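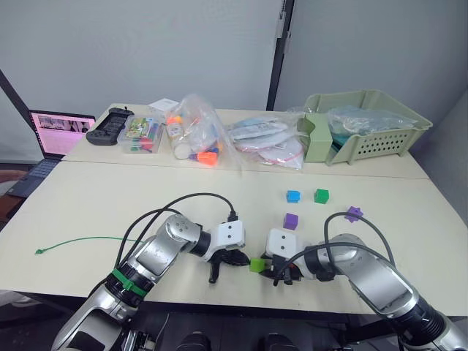
Should a small town keep paying for a public library that lends things besides books? I think it should, and I think it should lend a lot more of them.

I moved to Nenenham knowing one person and owning one screwdriver. In my first month I needed a stud finder, a cake pan in the shape of a six, and a pair of decent binoculars, and I got all of them from the same desk where I got my library card. I walked home with the cake pan under my arm feeling like I'd gotten away with something!

Our library has 700 objects you can check out now. They live on metal shelves behind large print – a carpet cleaner, two ukuleles, a pasta machine, a telescope that goes out for weeks at a time, snowshoes, a button maker. You get them for 25 days, which is long enough to learn that you don't want to own a ukulele, or that you badly do. (I do. I've had it out three times.)

The usual complaint is that this isn't what a library is for. I heard it again at the budget meeting this spring, and I have some sympathy for it. People who love books worry that every dollar spent on a pressure washer is a dollar taken from the new fiction shelf. But go and stand by that shelf on a busy afternoon and watch who walks past it on the way to the tools. Plenty of people who'd never have come in for a novel leave with one. My neighbor went in for the tile cutter and came home with the tile cutter and a fat history of the Erie Canal, and he has been telling me about locks and mules ever since. 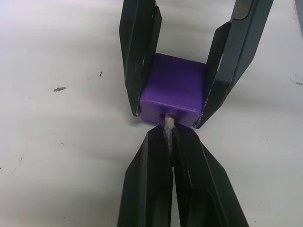 Then there's the money. A carpet cleaner costs a good chunk of a paycheck for plenty of families here, and most of us need one twice a year at the most. The rest of the time it sits in a closet. I live in an apartment with one closet, and it already has my coats in it. Sharing the thing among a whole town is such a plain good idea that I get a little giddy when I think how far it could go. Camping gear! Folding tables for graduation parties! A proper sewing machine, the heavy kind that can get through denim!

Cheetham, the next town over, started later than we did and has already passed us. They have 1064 items, and they run a repair evening alongside the lending, so a lamp that comes back with a bad switch gets fixed in front of anyone who wants to learn how to do it. I went to one in September and came home able to rewire a plug. I'm still proud of that plug.

I'll grant that things break and parts go missing. The pasta machine spent most of last winter without its crank. Somebody has to check each item when it comes back, and that takes staff hours, and staff hours are what the town always wants to trim first. So I'd rather see us pay for six more hours a week at the desk than buy anything new this year. The shelves are only as useful as the person who knows the telescope is missing an eyepiece.

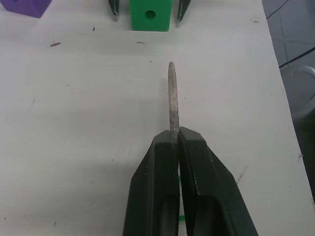

I'd also like longer evening hours, at least in summer, and a list of what's on the shelves that you can read on a phone without squinting. And please, a second carpet cleaner. The waiting list for the first one is longer than the list for any book in the building.

Last updated: June 22, 2025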